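About Lollow

We write the software that helps two-armed robots carry things through houses.
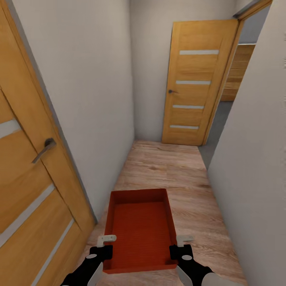
Chang

Hello, and thanks for stopping by! If you've come to this page you're probably wondering who we are and what we do all day, so I'll try to cover both, and you're welcome to skip ahead if I go on a bit.

Lollow is a small software company. We don't build robots and we've never wanted to. Our customers already have the arms and the grippers, and they come to us for the part in between, where the robot works out where it is, what it's holding, and how to get both of those through a hallway without scraping the paint. We started with 3 people and one shared desk, and although there are more of us now (and more desks, thankfully) we still eat lunch together most days and still argue about the same sorts of problems.

Hallways are a favourite of ours. A person with a tray in both hands hardly thinks about walking down one, but for a planner it's a lovely, awkward puzzle. Both grippers have hold of the same rigid thing, so neither arm can move as it pleases. The walls are close on either side, and a door left partly open at the far end changes the whole shape of the path. Our planner, Kidwood, treats the tray and the two arms as one body and looks for a way through that keeps the tray level and the elbows out of trouble. It has a sister program, Drastorden, which looks after perception: finding the rim of a tray, the edge of a door, the place where a pale wall meets a pale wall (harder than it sounds, as anyone who has tried it will tell you).

Nearly everything we write gets tried in simulation before it goes near a customer's machine. Our library holds some 1000 rendered rooms and corridors, with wooden doors and frosted glass and knots in the floorboards, and each night the latest build is sent through a good share of them. We spend more time on the look of these places than you might expect. Glass strips in a door can confuse a depth estimate, and a plain white wall gives a camera very little to hang on to, so we'd like our software to meet both early and often. In the morning whoever is in first puts the kettle on and reads through the failures. I have a real soft spot for that hour of the day.

We also make the tools around all this: a viewer for stepping back through a run, a checker for gripper contacts, and a scene editor that one of our customers asked for and the rest of us now couldn't live without. The editor is free for schools and hobbyists, and we try to answer every letter we get about it, though in August, when half the office is away at the lake, we can be a little slow.

If you have a robot with two hands and somewhere narrow for it to go, we'd love to hear from you. Tell us about the building, the doors and the thing being carried — sketches on the backs of envelopes are perfectly fine — and one of us will write back and probably ask you far too many questions about your doorways.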